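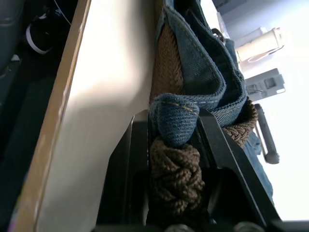

Figure 6. Gripper closed on a braided rope knot and denim, wrist camera view.

6 Recording Grasp Trials on Tied and Folded Fabric

This section applies to operators who collect grasp trials for the Trondomach study of soft goods. Complete the wrist camera check in Section 5 before starting. Allow one full session for each fabric bundle.

6.1 Preparing the bundle

1. Select a bundle from the Clivmont set and enter its label in the trial log.
2. Place the bundle on the work surface with at least one knot facing up.
3. Turn any metal ring or clasp away from the planned grasp point.
4. Confirm that loose cloth and rope ends can move freely when the arm rises.

Note: Do not smooth the folds between trials. The method depends on natural variation in how the cloth lies, and bundles arranged by hand gave misleading scores in the August pilot.

6.2 Running a trial

1. Open the Araya control panel and choose Fabric, then Knot.
2. Move the gripper above the knot with the fingers fully open.
3. Lower the gripper until the knot sits between the finger faces.
4. Close the fingers. Wait for the force reading to settle.
5. Press Mark to save the wrist view and the force reading together.
6. Raise the arm, hold for six seconds, and press Mark again.
7. Return the bundle to the surface and open the fingers.

Caution: Keep hands clear of the fingers from step 2 until the panel shows Idle. A braided rope under tension can pull the whole bundle sideways when it is released.

6.3 Labeling the result

Label a trial Held if the bundle is still between the fingers at the second mark. Label it Slipped if the grasp point has moved but contact remains, and Dropped in all other cases. Where rope and cloth are gripped together, add the tag Mixed - this tag is required even if only a small fold is caught.

6.4 Reference results

The pilot consisted of 484 trials. Of these, 342 were labeled Held, and 292 of the Held trials carried the Mixed tag. These counts describe the pilot bundles only and should not be used as a pass mark for new material.

Questions about labels should be sent to Tsehay Tufa. Requests to change the Putirex force limits require written approval from Aaliyah Sandhu.

Section revised 8 October 2020. Continue to Section 7, Exporting the Trial Log.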